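Las tijeras de la abuela y otras herencias que caben en un cajón

Mi abuela tenía unas tijeras que no se podían tocar. Vivían en el segundo cajón de la máquina de coser, envueltas en un paño de franela, y en casa se las llamaba "las de la tela", como si fueran un miembro más de la familia. Para el papel, para el pescado, para abrir el paquete de arroz o para recortar cromos había otras. Si alguno de los nietos se atrevía a cortar con ellas una cartulina, la abuela lo sabía por el sonido desde el otro extremo del pasillo, y venía con las manos todavía mojadas de fregar a poner las cosas en su sitio.

Me acordé de ella en octubre, cuando subí las escaleras del taller Brusano, un segundo piso con mucha luz y poca calefacción donde Ishbel Mowat arregla ropa ajena desde hace doce años. Llegó de Escocia con una maleta y un acento que todavía conserva en las erres, y se quedó por amor, primero a un hombre y después, cuando aquello se acabó, al barrio. "La ropa me enseñó el castellano", cuenta mientras deshace un dobladillo. "La primera palabra que aprendí bien fue pespunte, y la segunda, sisa. Tardé mucho más en saber pedir un café."

En Brusano entra de todo: abrigos que fueron de un padre, vestidos de boda que quieren ser vestidos de fiesta, pantalones de niño con las rodillas comidas. Mientras hablábamos llamó al timbre una señora con una chaqueta verde de lana que había encogido en la lavadora y que traía, la pobre, casi en brazos. Ishbel la extendió sobre la mesa, la acarició un rato a contrapelo y decidió que aún daba para un chaleco. La señora se marchó mucho más contenta de lo que había venido, y yo también, la verdad, aunque la chaqueta no fuera mía.

Remendar, coser, guardar

Hubo un tiempo en que saber zurcir era tan corriente como saber freír un huevo. En mi casa los calcetines se cosían con un huevo de madera metido en el talón, por las noches, con la radio puesta, y los abrigos pasaban de un hermano a otro hasta llegar al pequeño, que los heredaba con los bolsillos ya dados de sí y algún caramelo pegado al forro. Yo era el pequeño. Todavía me sorprende estrenar un abrigo y no encontrar nada dentro.

Aquello se fue perdiendo sin que hiciéramos mucho ruido. Los costureros acabaron en el altillo – el mío era una lata de galletas danesas, como el de medio país – y con ellos una cantidad enorme de conocimiento menudo: cómo rematar un ojal, cómo darle la vuelta a un cuello gastado, qué hilo aguanta en una pana y cuál la arruga. Son saberes que apenas están en los libros. Se aprenden sentado al lado de alguien, estorbando un poco.

Por eso Ishbel abrió hace cuatro años sus tardes de costura, que llamó Dzene porque le gustaba cómo sonaba y porque, dice, todos los nombres con "hilo" ya estaban cogidos. Acuden nueve alumnos, de edades muy distintas, y cada cual trae lo suyo. Se cose, se merienda y se habla muchísimo, sobre todo de lo que pasa en la escalera de cada uno. Una tarde entera se fue, según me contaron entre risas, en discutir si los botones de repuesto deben guardarse en un frasco común o en sobrecitos con el nombre de la prenda. Yo soy de frasco. La discusión sigue abierta.

El hombre que oye el filo

Quien cose acaba tarde o temprano buscando un afilador, y el de Ishbel se llama Prodromos Antoniadis. Tiene el taller al fondo de un patio, detrás de una puerta azul con el rótulo Trekivik, y dentro huele a aceite y a piedra mojada. Aprendió el oficio de su tío, en Salónica, y lo trajo consigo con las piedras envueltas en toallas, que pesaban más que toda su ropa.

Prodromos trabaja de oído. Abre y cierra la tijera junto a la mejilla, despacio, y escucha. "Tiene que sonar como seda hasta la punta", explica. "Si a mitad de camino hace crac, ahí hay una muesca, o alguien ha cortado alambre y no lo confiesa." Los clientes, añade con mucha ternura, mienten siempre sobre el alambre.
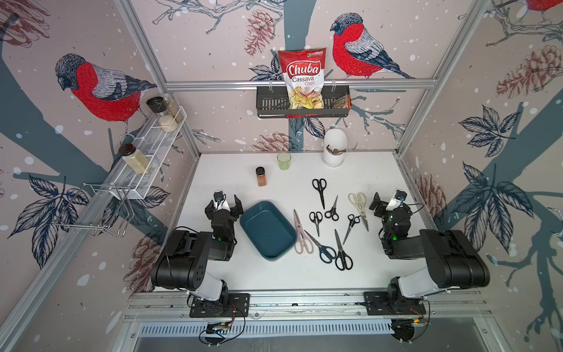 Cómo cuidar unas buenas tijeras

Antes de despedirme le pedí consejos para los que tenemos en casa unas tijeras decentes y ninguna idea. Lo primero, y aquí mi abuela habría aplaudido, es destinar unas a la tela y no prestarlas jamás. Conviene limpiarlas con un paño seco al terminar, quitar la pelusa que se junta en el eje y poner allí una gota de aceite de máquina de vez en cuando, abriendo y cerrando para que entre bien. Después se cortan unos retales viejos, que se llevan el sobrante.

De los remedios caseros, como cortar papel de aluminio o lija, Prodromos prefiere no hablar, aunque habló un buen rato. Y si se caen al suelo, que se caen, hay que mirar las puntas a contraluz antes de volver a usarlas, y llevarlas a arreglar si ya no se juntan.

Volví a casa por el camino largo y abrí el segundo cajón. Las de la tela siguen ahí, en su franela, con el tornillo un poco flojo. La semana que viene se las llevo a Prodromos, y pienso confesarle lo de la cartulina.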